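4. Setting up the shot clock and scoreboard link

Carry out this section before the first fixture of the season. The scorer's table must be in place and the main scoreboard switched off at the wall.

4.1 Connecting the console

1. Place the Plurnent console on the scorer's table with the display facing the timekeeper.
2. Run the data cable from port A to the wall socket marked COURT.
3. Connect each shot clock to its own port (B for the home basket, C for the away basket).
4. Switch on the scoreboard, then the console. Wait for the READY light.

Caution: Do not unplug a shot clock while the console is on. The port may lock until the next restart.

4.2 Entering the game settings

1. Press MENU and choose BASKETBALL.
2. Enter the venue code. For the Drollville hall this is 1465.
3. Set four periods of ten minutes.
4. Set the shot clock to 24 seconds, with a reset of 14 seconds after an offensive rebound.
5. Set the horn level to 40. Higher values distort in small halls.
6. Press SAVE twice.

Note: Settings are lost if SAVE is pressed only once.

4.3 Checking the horn and the stop signal

1. Start the game clock and let it run for five seconds.
2. Blow a whistle at the centre circle. The timekeeper stops the clock by hand.
3. Check that both shot clocks stop with the game clock.
4. Let one shot clock run to zero. The horn must sound once. 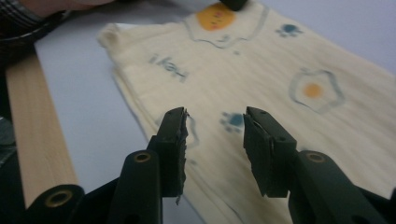 Efthymia Panagiotou reports that on her console the away shot clock kept running after step 3 until she swapped the cables on ports B and C and restarted. If the fault returns after a swap, replace the cable.

5. Record the result of each check in the table log, with the console serial number.
6. Switch off the console first, then the scoreboard.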